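An afternoon watching robots put the shopping away

September 26, 2026

I went to the Horno open day expecting to be annoyed, and I was only partly annoyed, so I suppose that counts as a good review.
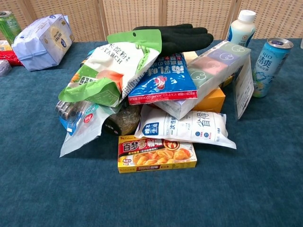 The invitation had come back in May, from Aba Amissah, who I used to share an office with and who now does something with schedules there that I have never fully understood. "Come and see what they can do with a pile of shopping," she wrote. I put it off twice. Then they announced a public afternoon with free sandwiches, and I ran out of excuses.

I should say where I stand. I have been to a lot of these things. I went to the Jedavach launch, where a machine folded one towel, the same towel, over and over, and people clapped each time as if the towel might have gone either way. I have seen the Hutapea video with the kitchen, the one that everybody sent me, and I have read the small print under it saying it had been sped up. So when somebody tells me a robot can tidy a table, my first question is who untidied it, and how carefully.

The answer at Horno was that a young man tipped things out of a carrier bag. I'll give them that. I asked if I could tip the next lot and he said yes without looking at anybody for permission, which raised my opinion of the place by a fair bit.

The things themselves were proper shopping, mostly from a Chinese supermarket: a bag of corn starch, a yellow box of curry roux, some Hokkaido milk cookies in a blue packet, a pastel box of tissues, a can of RIO. There was a black glove in with it all too, sitting on top of the heap. I liked this more than the usual coloured blocks. A bag of starch sags. A box of tissues is big and light and gets in the way of everything else. If you have ever emptied a bag in a hurry you know that the pile has its own ideas, and whatever you want is under whatever you don't.

The talk was given by Jasmina Trajkovski, who runs the sorting project. She was good. She didn't say "revolution" once and she spoke at a normal speed. Her figure for the day was 298, which is how many different household items they have tried so far, and she said the aim was 2,000. Somebody at the back asked what happens at item 299 and she said, quite cheerfully, "Usually it drops it."

Then the demonstration. The machine had 20 minutes to clear a heap into two crates, food in one and everything else in the other. It was slow. I don't mean slow for a robot, I mean I ate a whole sandwich while it made up its mind about a packet of biscuits. It would come down over something, stop, go back up, come down again a finger's width to the left. The boxes went well. Anything in a soft bag went badly, and one bag was carried across the gap by a single corner while the entire front row leaned with it. It got there. I clapped with everyone else and was cross with myself.

What bothered me was the slide afterwards. It said 100 per cent in very large letters, and I had just watched it miss. When I asked, the explanation was that every item ended up in a crate by the end of the run, and the misses in between didn't count. Well, by that measure I am a faultless parker. Trajkovski looked a little uncomfortable and said she would have worded the slide differently. I believe her, but somebody made it, and somebody will put it in a brochure.

I also asked about the lighting, the table and the cloth, whether any of it could change. The table could, she said. The cloth they hadn't really tried. Sunlight was "not our friend". None of this is shameful, it is where the work has got to, and I would sooner hear it in the talk than have to dig for it at the sandwich end of the room.

A man next to me, who had come over from Iltport on the early train, wanted to know when he could buy one for his mother. He got a very long answer with no year in it.

Would I go again? Probably, if they let visitors bring their own bag of shopping. I suggested this to Aba on the way out and she wrote it down, or wrote something down. I'd bring a net of onions, a bunch of coriander and one of those multipacks of crisps that bursts when you look at it. And I'd want every miss on the slide, in the same size of letters as everything else.

The sandwiches were egg, and fine. Parking was free after the barrier broke.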